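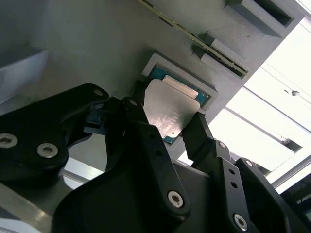

A desktop processor and the light-gray socket frame, at the Wurnia workshop in Filtcombe.

Old computers, second owners

20 Jul 2025

Aba Frimpong has been taking computers apart for most of her working life, and she would like people to stop throwing them out when only one part is bad.

She runs the bench at Wurnia, a refurbishing shop on the edge of Filtcombe that buys retired office machines, sorts them, fixes what can be fixed and sells them on to schools, small offices and people who walk in off the street. The shop handles 300 desktops in a good month. Servers come in smaller lots, usually when a company moves its records somewhere else and wants the room back.

I asked her what she looks at first when a tower arrives.

"The outside tells you a little," she said. "If it sat on a carpet, there's carpet in it. If somebody smoked near it, you know before the panel is off. After that I want to know whether it turns on. A lot of them do. People assume a thing is dead when the power cord was loose."

The side panel comes off next and the tower goes on its side, so the motherboard faces up. Frimpong said she works that way even for a five-minute job. A processor set down into a socket on a flat board will sit where you put it. On an upright board it will try to slide out, and you end up holding it in place while reaching for the lever.

The processor is the part customers ask about most and the part she replaces least. "They hardly ever fail," she said. "What fails is the fan, or the paste under the cooler dries out, or the socket got damaged by whoever was in there before us."

Damaged sockets are her main complaint. On many boards the contacts are fine springy pins in the socket itself, and one touch from a sleeve or a dropped screw can bend a group of them. She has straightened pins under a magnifier, and she doesn't enjoy it. It can take an afternoon, and the board still may not see all its memory afterward.

Her advice for anyone doing it at home is short. Hold the processor by its edges. Find the mark or the notches that show which way it goes, and match them to the socket before you lower it. Don't push. If it is lined up, it settles flat under its own weight, and the only force in the whole job goes into closing the lever.

"The lever feels like too much," she said. "New people stop halfway and look at me. I tell them to check it's sitting flat, then finish."
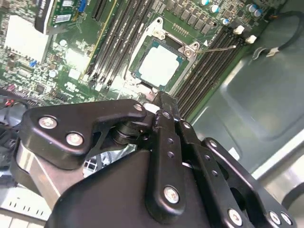

Servers are built on the same ideas, she said, with more of everything and less room for your fingers. The memory slots tend to run close along both sides of the socket, and it is easy to knock a latch while you are thinking about the processor. She opens every latch she needs before she starts and leaves the rest alone.

Her first server job at Wurnia went badly. It was a lot from Dunne, a freight company that was closing its office in Letbridge, and she had been told the machines would be simple. She pulled all the memory out of the first one, cleaned it and put it back in the wrong slots. The server started and then reported half of what it had.

"I took it apart again and found nothing wrong, because nothing was wrong," she said. "It was the order. The chart was printed inside the lid, and the lid was on the floor behind me."

She now has everyone in the shop read the inside of the lid first. When there is no chart, they take a picture with a phone before anything is moved.

Eoin Cullinane joined the bench last September after several years of repairing kitchen appliances. He said the hardest thing to learn was how light the work is. "With a washing machine you can lean on it," he said. "My first week I was told to put the screwdriver down more often than I was told to pick it up."

He likes memory best. The notch only allows it in one way around, and he can hear both ends click. He is less fond of cables. Office towers are packed tightly at the factory, and once the drive cables have been moved they never lie quite the way they did. He routes them away from the fans and closes the case to see if it will shut before he tests anything.

Wurnia tests each desktop for 8 hours before it gets a price. A basic one with a small new drive sells for less than a pair of decent shoes. The most expensive thing on the shelf when I visited was a rack server at 900 dollars, and Frimpong said she expected to come down on that.

Drives are handled apart from everything else. They come out before a machine is cleaned and go into a locked cabinet until they have been wiped. Drives that can't be wiped are destroyed, and the seller gets a list of the serial numbers. She said this is the part that business sellers ask about, and they are right to ask.

I wanted to know which computers she is glad to see come in. She said plain business towers, the kind that were bought in bulk and put under desks. Dells are common in her trade, and she likes that many of the office models come apart without much digging. On a lot of them the parts meant to be handled are marked in blue, including the drive handles and release tabs.

"You can teach someone on those," she said. "You say, if it's blue, you can pull it. Then you say, gently."

She would keep most of them going until the board gives out. A bigger drive, a little more memory, fresh paste under the cooler, and in her view a ten-year-old office tower is fine for letters, bills and video calls.

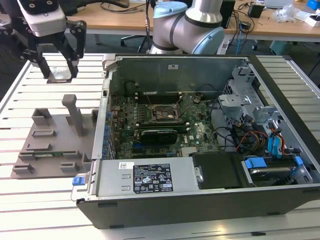 Teresa Phelan thinks that is too generous. The shop should be more careful about what it promises, she told me, and a machine that can't run a current operating system shouldn't go to somebody who will do their banking on it. She would sooner see those sold for parts. "I'd rather lose the sale than have it come back in a month with an angry person carrying it," she said.

Frimpong has heard this before and gave some ground on it. Machines too old for current software now get a different system installed, and the customer is shown how to use it before paying. Those that won't take it are stripped. Memory, power supplies and good fans go into bins, and the processors go into plastic trays with the model written on tape.

The trays were on the shelf over her desk. She took one down to look for a part Cullinane needed, read along the labels and put it back. Wrong socket, she said. She tried the next tray and found it in there, and he took it back to the bench.

Wurnia buys desktops and servers from businesses in Filtcombe and Letbridge. Single machines can be brought to the counter, with the power cord if you still have it.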